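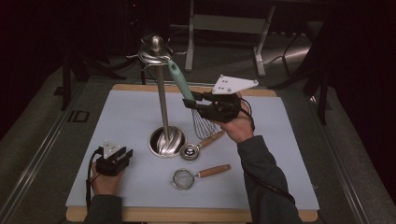

PERRIN, 11 July 2026

A research group at the Clandis laboratory in Perrin says robots learn to put kitchen tools away more reliably when the people who teach them are made to slow down at one point only: the moment a tool meets its hook.

The result comes from a study led by Yoon-hee Yoon and Na-rae Bae. It was released this week as a short report, along with the recordings used to train the system. The group calls its method Delis.

In the study, people performed the task themselves while holding a gripper in each hand. The grippers record how the hands move and how far the jaws are open, and a robot arm with the same kind of jaws is later trained on those recordings. No robot is needed while the teaching is going on, and a person can be shown how to do it in a few minutes.

The task was to hang utensils on an upright metal stand with curved hooks at the top. Whisks and strainers were used in the training sessions. The stand is an ordinary household item, and the hooks are close together, so a handle that arrives at a slight angle tends to knock against its neighbor.

"Picking the tool up is mostly a solved problem for us," said Yoon. "Almost every failure we logged was in the last bit of travel, when the loop or the hole on the handle has to find the hook. People do that part very fast and without thinking, so there's hardly any data in it."

The usual answer is to collect more demonstrations. The Perrin group kept the number the same and changed how they were done. In one set, people worked at their normal pace throughout. In the other, they were asked to move normally until the tool was near the crown of the stand, pause, and then finish the movement slowly. Each set was used to train a separate model, and both models were then tried on the same arm, with the same tools and starting positions.

The model trained on normal-pace recordings hung the tool in 33 percent of trials. The one trained on the slowed recordings did so in 77 percent. Grasping success was nearly the same for both, according to the report, which the authors take as a sign that the gain comes from the final approach.

Slowing down the whole demonstration did not help as much. A third model, trained on recordings in which people moved slowly from start to finish, did better than the first but often stopped in mid-air on the way to the stand. Bae said the pauses people make when they are moving carefully end up being copied.

"If you tell someone to be careful, they hesitate everywhere," she said. "The robot learns to hesitate too. So the instruction has to be narrow."

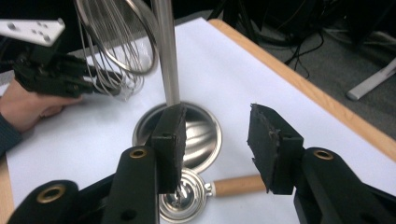 Issue 30, page 2

The second part of the report looks at cameras. The group trained each model twice, once with the views from the grippers alone and once with an added view from head height. The close views show the jaws and whatever is between them, but the top of the stand is often out of sight until late in the movement. The head view shows the whole table at lower detail.

With the slowed recordings, adding the head view made only a small difference. With the normal-pace recordings it mattered more, mostly on trials where the stand had been moved from its usual place. The authors suggest that the pause gives the gripper cameras time to pick up the hooks, so the model leans on them and has less use for the wider view. They say this has not been tested directly.

Marianna Borkowska, a researcher at Zatine who works on two-handed manipulation and was not part of the study, said the comparison was carefully done but covered a narrow task.

"It's one stand and a small group of tools," she said. "I would want to see it with a cluttered rail, or with hooks the model has never met. But it costs nothing to try, and we will be trying it on our own recordings."

The report lists several limits. All of the demonstrations were recorded at a single table, under the same lighting, and by people who had used the grippers before. Whisks were harder than strainers in every condition. When the gripper takes hold of a whisk near the neck, a small turn at the jaws becomes a large swing at the far end of the handle, and the models seldom corrected for it once the movement had started. Strainers with long handles sometimes tipped after the jaws opened and had to be counted as failures even though the handle had reached the hook.

There is also the question of speed. The robot copies the slow approach as well as the accuracy, and a full run takes longer with the better model. Ye-ji Seok, who wrote the playback software, tried speeding up the last part of the movement after training. Small increases had little effect on the success rate. Larger ones brought back the old failures, with handles striking the hook from the side and bouncing off.

Seok said the team now marks the slow portion of each recording automatically, by the distance between the tool and the top of the stand. An earlier version asked the person to press a foot pedal, and that was dropped in May after several sessions had to be thrown out for missed presses.

The group plans to repeat the study with people who have never used the grippers, and with a wall rail in place of the stand. Hwa-young Jeon, who is in charge of the recording sessions, said the new participants will get the same short instructions as the first group, read from a card, so that the two sets can be compared.

The recordings can be requested from the laboratory for research use. The trained models will follow once the wall rail tests are complete.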